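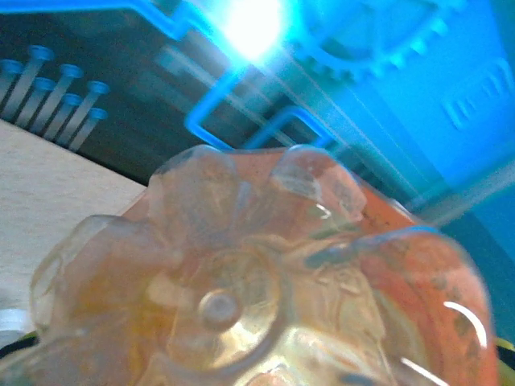
3.2 Condition recording of pressed and molded glass

Objects in the Sevier group were recorded one at a time before any surface treatment. The group consists of 40 pieces of colored household glass, most of them open forms with a shaped rim. Each piece was assigned to one of three rim classes (plain, scalloped, lobed) and then examined for surface deposits, abrasion and loss.

Figure 3. Amber-to-orange glass with a lobed, flower-like rim. A round boss marks the center of the design, and faint molded lines radiate between the lobes. Dark greenish-grey smudges and specks are present on the orange surface, most noticeably toward the upper right.

The object in Figure 3 was placed in the lobed class. Its color is uneven: the glass is pale and milky near the center and passes through peach and honey to burnt orange toward the rim. Color of this kind complicates the grading of deposits. A thin grey film that would be obvious on the pale central area can be missed on the darker rim, and the opposite error occurs with light dust. For this reason the center and the rim were graded separately on the Hosholm scale, and the two grades were not averaged.

Glare was the second source of error. Curved lobes return narrow white highlights under almost any lamp position, and softer reflections reduce the contrast of shallow relief. Molded lines were therefore traced by eye under low side light, with the piece turned by hand between readings. Where a line could not be followed for its full length it was entered as partial.

Smudges and specks were entered by location and color only. No attempt was made at this stage to separate loose soiling from staining or from change in the glass itself; that distinction depends on the swab test described in Section 3.3. Two examiners graded every piece independently. Their grades for the rim differed by up to 2 steps, mainly on orange and red glass, and these cases were graded again against the Joly color cards before entry in the Mondik register.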